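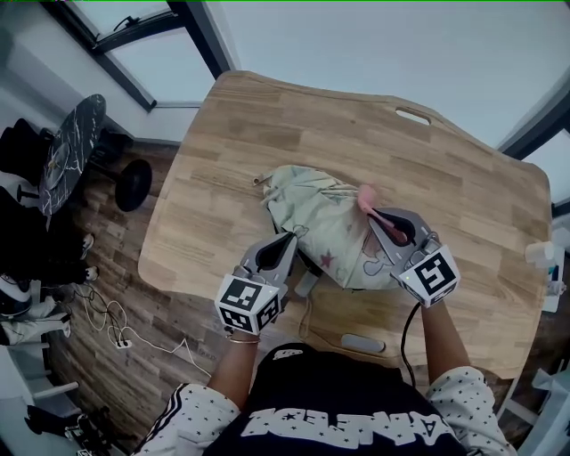
How long does Christmas pudding keep once it's made? Mine gets a full year in the cupboard under the stairs, wrapped in two layers of greaseproof and one of foil.

I made this one last March, mad I know, but the Keskin shop had currants going cheap and I got carried away (200 g in the pudding, the rest in scones). Ada Cocco swears by brandy every month. I forget until the tin falls on my foot, then give it a big glug – lovely smell!

It's 24/12/2024 today, so it's coming out tomorrow whatever happens. Custard for me, cream for everyone else, and I still need to buy matches.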